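ok thread on what we've been doing with the two arm setup since the start of March. typing this between runs so forgive the mess

1/ Short version: background changes hurt our policy way less when we changed the wallpaper DURING data collection. Same number of demos. Same task. Just different walls.

2/ Task is called Dotatcombe (don't ask, naming rights went to whoever lost at darts). Two arms, a plastic bag, a basket of fruit. Fruit goes basket to bag. One arm deals with the bag, the other one picks.

3/ Old way: plain gray walls, plain gray mat, 550 demos. Policy looked great. Then we moved a lamp and hung a patterned sheet at the back and it fell apart. Gripper went hovering off over nothing. Embarassing, we had visitors.

4/ Usual fix is image augmentation. Color jitter, random crops, paste in random textures. We did all that. Helped a bit. Didn't help on strong repeating patterns, especially anything round. My guess is round shapes at fruit-ish scale look like fruit to a small encoder. Guess only, haven't proved it.

5/ So Malcolm Fairclough said just print the walls. Swap panels every 40 demos, new mat every time too. Loud patterns on purpose. Flowers, lace, stripes, one truly awful paisley.

6/ Sikton is the name of the panel swap protocol. The wall panels slide out of the extrusion, mat lifts off. Takes a few minutes once you stop dropping the corners. Fixed camera doesn't move, arms don't move, so calibration stays put.

7/ One of the louder ones, with the right arm down in the basket:

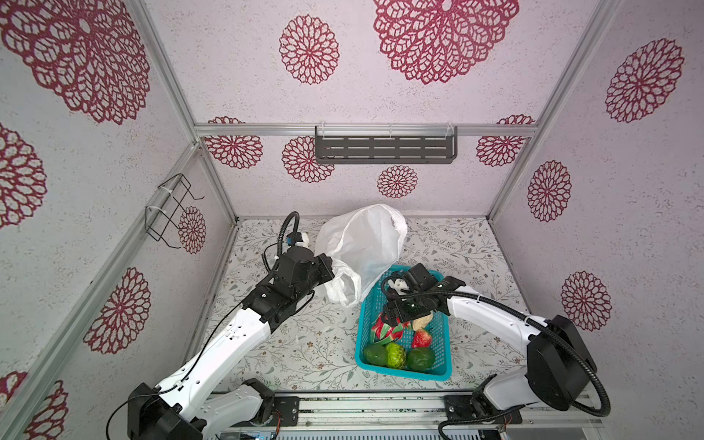
Sikton, red lace walls + vine mat. Dragon fruit side of the basket.

8/ I like this set because it's mean. Red rosettes on all three walls and a red strawberry in the basket. If the policy is cheating on color it should show up right there.

9/ Bag is the hard part btw, not the fruit. It's see-through so whatever pattern you've got comes in through the plastic and the edge of the opening gets really hard to find. On gray walls you get a nice clean outline. On lace, good luck.

10/ Numbers bit. Both training sets are 550 demos, so it's a fair fight on size. Set A all gray. Set B is Sikton. Same operators, same fruit list, same training settings, same seed count (2, yes I know, more coming).

11/ Then we tested both on panel patterns neither one had seen. 675 rollouts in total, start positions shuffled, and the person scoring didn't know which policy was running.

12/ Set B won on every held-out pattern. Biggest gap was on round motifs, smallest on stripes. On plain gray, set A was still slightly better. So you do pay something for it. Full table goes in the writeup, I don't want to post half of it and have it screenshotted forever.

13/ What failed in B: mostly bag stuff. Bag sags while the picking arm is on its way over and the fruit lands on the rim. Some failures with the lime-looking ones sitting at the front of the basket, gripper comes down between two and gets neither.

14/ What failed in A: reaching at the wall. Really. Lots of "confident grasp of wallpaper". Also freezing, where it just sits above the basket twitching.

15/ Things we tried that did nothing: swapping the mat only. Blurring the background. Wrist cameras only, no fixed camera, which did fix the wall thing but then it couldn't find the bag at all.

16/ Someone in the replies is going to say just segment out the background. We have a version of that, it's called Garside. Works fine until the bag. The mask flickers on clear plastic and the arm flickers right along with it.

17/ Garside plus Sikton together is the next run. My bet is it beats both. Malcolm's bet is it's the same as Sikton alone with more code to maintain. He is usually right which is annoying

18/ Practical notes if you want to copy this. Print matte, gloss gave us glare spots that moved with the time of day. Number the panels on the BACK. Log the panel set with every demo, we forgot for the first 40 and had to go match them up by eye.

19/ Also keep a few patterns locked away and never train on them. We nearly burned one by accident when it got used for a demo reel. Caught it, pulled those episodes.

20/ Caveats: one task, one rig, one fixed camera view. Lighting hardly varied. Fruit didn't vary enough either. I would not tell you this works for kitchens.

21/ Q from DMs: does the order of swaps matter? Don't know. We did it in blocks becuase swapping after every demo would've made everybody quit. Fully shuffled might be better.

22/ Another Q: can you fake it with a green screen. Tried for one afternoon. Green spill on the bag, bad edges round the cables, gave up. Someone with more patience should try it properly, I'd read that.

23/ Writeup lives with the Trolley project notes, will link when the plots are done. Panel files too, including the paisley

24/ right, the arms are homed and it's my turn on the leader handles. back later with the Garside run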